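# Notes from Mirnbridge: the great picture-hanging winter
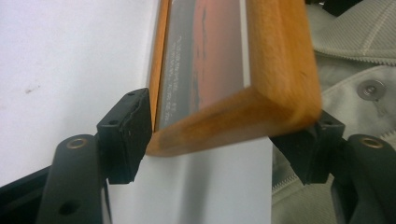 ## Bare walls, finally dealt with

Jan 8, 2020

Happy new year, all! I had one resolution and I've already kept it, so I'm going to be unbearable for the rest of the month. The hall has pictures in it. We moved to Mirnbridge in June, every wall was freshly painted by July, and then for half a year I walked past a stack of frames leaning against the skirting board and told myself I was "thinking about the arrangement".

I was not thinking about the arrangement. I was scared of the plaster. Old plaster on old brick is a horrible mix, and my first attempt (in the spare room, luckily behind where the wardrobe now lives) left a crater you could keep a satsuma in. So this time I did a bit of reading, bought a proper masonry bit, and stuck a cross of masking tape over each mark before drilling. Not one crater! Bits of dust everywhere, but I'll take dust.

A few of you wrote back after the last newsletter asking how I decide what goes where, so this is what I did, for what it's worth.

I laid everything out on the floor first, on an old sheet, and shuffled it about for an evening. The biggest picture went slightly left of the middle and the rest sort of gathered round it. Then I cut each shape out of newspaper and stuck the paper on the wall for a few days. I moved the whole lot down by the width of my hand, which made a huge difference. I always hang too high. I think I must be imagining guests on stilts.

For the long row by the stairs I used a level, and then ignored the level, as our ceiling slopes and anything truly straight looked drunk. Trust your eye on a staircase, that's my advice. Stand at the bottom, stand at the top, swear a little, move it a bit.

## What I bought, and what I wish I hadn't

Two hooks per frame on anything heavy. It stops them swinging round every time the front door slams, and ours slams a lot. I had a packet of Plorkel sticky strips left over from the old flat and tried those on the small ones. They were fine on the kitchen tiles and hopeless on the stairs, where one picture came down at four in the morning and took a year off my life. The glass survived. Strips are now banned above carpet level.

The wire came from Herrero, the little hardware shop by the bus station, who'll cut you any length you like and never make you feel silly for not knowing what you need. I went in three times in one morning and they were lovely every time. They also do mount card in more shades of white than I knew existed, and I came home with one called "oat", which looks exactly like the cream I already had. Oh well.

If you've got old wooden frames in the loft, do have a look at them before you buy new. A wipe with a barely damp cloth, a bit of beeswax, fresh tape across the back to keep the thunderbugs out, and most of them come up beautifully. Check the corners too – a dab of wood glue and a night under a strap will sort out a gappy one.

## Coming up

Next time it's curtains, and my long argument with Mernis about a pole that arrived 2 brackets short. I'm still waiting on the replacements, so the bedroom has a bedsheet pinned over the window and I wake up with the gulls.

Do send me pictures of your walls! I love a nosy, and I'm still stuck on what to do with the awkward bit over the radiator.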